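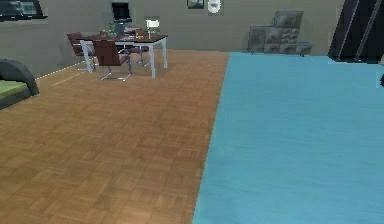 Parquet and carpet laid in the same room, shown in a computer rendering.

Dratville revises impact sound rules for apartment floors

July 30, 2026

Dratville has adopted a revised standard for impact sound between apartments, replacing limits that applied only to new construction. The revision extends the requirement to any floor covering replaced in an occupied building with two or more stories, and it takes effect in February.

Under the old rules, a landlord could remove carpet and install a hard surface without testing, provided the structural slab was left alone. Complaints about footsteps and dragged furniture were handled as nuisance cases. The city building office logged 439 such complaints over the last reporting year, of which 142 followed a change of floor covering in the unit upstairs.

The new text sets one limit for bedrooms and living rooms and a less strict one for kitchens and hallways. Compliance can be shown in either of 2 ways: a field test with a standard tapping machine, or a product file showing that the covering and underlay were tested together on a comparable slab. Laboratory results for an underlay alone will no longer be accepted.

Vlasta Perić, an acoustics engineer at the consulting firm Bernoto, said the change to paired testing will affect small contractors most. "An underlay that performs well beneath a floating floor can perform poorly beneath a glued one," Perić said. "The rating belongs to the assembly. Installers have been quoting the number printed on the roll."

Perić also noted that field results depend on edge details. A floor that touches the wall or a door frame without a gap passes vibration directly into the structure, and the loss can cancel most of the benefit of the underlay.

Carpet with a separate pad is exempt from testing. Area rugs do not count toward compliance, even where a lease requires them.

The building office lists 873 residential buildings within the scope of the standard. Most are in the Skaledell district, where concrete slabs from the same period of construction are thin by current practice. Floors installed before the effective date may remain until they are replaced. Permit applications already filed will be reviewed under the old rules.

Test reports must be kept by the building owner and supplied to tenants on request.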